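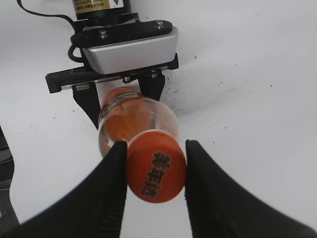

Print this page | E-mail this to a friend

Nillard soda maker: three months in

I drink a silly amount of fizzy stuff, and I always have. My sister Homa Kazemi finally got tired of stepping over the recycling in my hallway and told me to buy a soda maker like a grown-up, so in March I did. I went with the Nillard, the plain countertop one with the lever, mostly on price (the fancy Allard costs a lot more and needs to be plugged in, and my kitchen has exactly one outlet that isn't already spoken for by the toaster).

First things first, the bubbles are good! I like mine sharp, almost prickly, and three long pulls on the lever gets me there. Two pulls is what I'd serve to normal people. The lever has a nice chunky feel and there's a little burp of gas at the end that tells you to stop. The first week I ignored the burp and got a sleeve full of water, so take that as your warning. Fizz the water plain and add the flavor after. Always. I tried it the other way with lime cordial and was wiping down cabinets until dinner.

Cold water makes a huge difference. Straight from the tap you get big lazy bubbles that are gone by the time you sit down. I keep two bottles of water in the fridge door now and just swap them.

About those bottles. You get one in the box, which is stingy, and the extra ones are sold separately in a color I can only call dentist green. The screw cap seals well, I've left a bottle on its side overnight and it was still lively in the morning. The base does collect gunk, though, and you can't put it in the dishwasher. A bottle brush with a bent neck gets in there.

Now the syrups. Nillard's own orange is too sweet and has that chewable-vitamin thing going on. I much prefer the Dương tamarind one, which my neighbor Diễm Thân gave me a taste of over the fence and which I've now bought twice. It's thick, so stir it with a long spoon and be patient. Their ginger is decent too, a bit soapy at the end. If you grew up on store-bought orange soda and want that exact taste at home, I haven't found it yet, and I've tried plenty.

Gas: mine lasted me 15 days on the first cylinder, but remember who you're dealing with here. Shoshana Nakamura at work has the same machine and gets well over a month. The hardware store swaps empties at the front desk, no fuss, though they do run out when it gets hot.

Gripes? The drip tray is shallow and slides around. The rubber feet leave gray smudges on a white counter (mine is on a Vimholm cart now, problem solved, and the cart is great by the way). And the instructions are printed in the tiniest type I've ever seen, so I read them off my phone with the zoom on.

Would I buy it again? Yep, same one. I'd order the second bottle right away, dentist green and all, and skip the orange syrup.

Print this page | E-mail this to a friend

Contact | Copyright, all rights reserved | Back to top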